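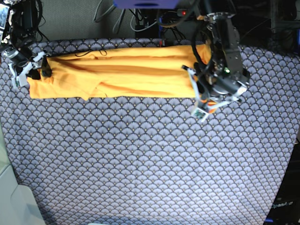
로봇과 자동화 입문 9주차 강의 자료
주제: 기계는 집안일과 작업장의 잡일을 할 수 있는가
작성일: 23/06/2026

1. 오늘의 질문

지난 시간에는 공장의 용접과 도장을 다루었습니다. 그 작업에서는 부품의 모양이 정해져 있고, 로봇은 같은 위치에서 같은 동작을 되풀이합니다. 오늘은 반대의 경우를 봅니다. 빨래를 개는 일, 식탁을 닦는 일, 상자에서 부품을 골라 담는 일입니다. 사람은 이런 일을 특별히 배우지 않아도 하지만 로봇에게는 아직 어려운 일이 많습니다.

2. 천은 왜 어려운가

컵이나 나사는 위치와 방향을 알면 거의 다 아는 것입니다. 천은 그렇지 않습니다. 한쪽 끝을 들면 다른 쪽의 모양도 바뀌고, 접힌 안쪽은 카메라에 보이지 않습니다. 길게 여러 번 접은 천의 양 끝을 두 그리퍼로 잡았다고 생각해 봅시다. 당기는 힘이 약하면 가운데에 주름이 남고, 강하면 접은 모양이 풀리거나 손가락에서 빠집니다. 아래쪽 가장자리에 작은 삼각형 모양으로 천이 삐져나오는 일도 흔합니다. 사람은 손바닥으로 한 번 쓸어서 고칩니다. 로봇은 먼저 그것이 잘못인지 아닌지를 판단해야 합니다.

바닥의 무늬도 문제가 됩니다. 무늬가 촘촘한 식탁보 위에서는 천의 윤곽을 찾는 프로그램이 무늬의 선을 가장자리로 잘못 읽을 수 있습니다. 색의 차이가 크면 조금 쉬워집니다. 흰 수건을 흰 식탁보 위에 놓는 경우를 각자 생각해 보십시오.

3. 두 팔의 협조

한 팔로도 수건을 접을 수 있습니다만 순서가 길어집니다. 두 팔을 쓰면 양 끝을 동시에 옮길 수 있고, 그 대신 두 팔의 속도와 높이를 맞추어야 합니다. 한 팔이 조금 앞에 있으면 접는 선이 비스듬해집니다. 이 오차는 다음 접기에서 더 커집니다.

4. 수업용 사례

(가) Dranden 세탁 공장. 작은 수건 685장을 두 팔 로봇으로 접게 한 시험입니다. 다시 접어야 한 것이 22장이었습니다. 결과는 좋아 보이지만 수건은 모두 같은 크기였고, 사람이 미리 펴서 놓았습니다.

(나) Hadgate 조립 작업장. 나사 정리와 작업대 청소를 맡겼습니다. 나사 정리는 지금도 쓰고 있고, 청소는 11월에 중단하였습니다. 걸레가 공구에 걸렸을 때 로봇이 멈추지 않고 계속 당긴 것이 원인이었습니다.

(다) Leitão 가정 시험. 두 집에서 빨래 개기를 시켰습니다. 집에서는 양말, 이불, 아이 옷이 한 바구니에 섞여 있습니다. 접는 동작보다 바구니에서 한 장만 꺼내는 동작에서 실패가 더 많았습니다.

5. 성공률을 읽는 방법

보고서에 성공률이 적혀 있으면 다음을 확인합니다.
시작할 때 물건이 어떤 상태였는가.
도중에 사람이 도와준 횟수를 세었는가.
한 장에 걸린 시간은 얼마인가.
처음 보는 물건으로도 시험하였는가.
영상만 있는 경우에는 재생 속도도 봅니다. 실제보다 빠르게 편집한 영상이 적지 않습니다.

6. 현재의 판단

저의 의견으로는, 조건이 정해진 작업장의 잡일은 일부 가능합니다. 집안일은 한 가지씩 떼어 놓으면 되는 것이 있으나, 아침부터 저녁까지 맡길 단계는 아닙니다. 의견이 다른 학생은 토론 시간에 근거를 가지고 말해 주십시오.

7. 과제

자기 집의 집안일을 한 가지 골라 동작 단위로 나누고, 로봇이 실패하기 쉬운 곳을 표시하십시오. 분량은 공백을 포함하여 2000자 이내입니다. 그림은 손으로 그려도 됩니다.
읽을거리: Sutavov 프로젝트 보고서 2장. 수식 부분은 건너뛰어도 좋습니다.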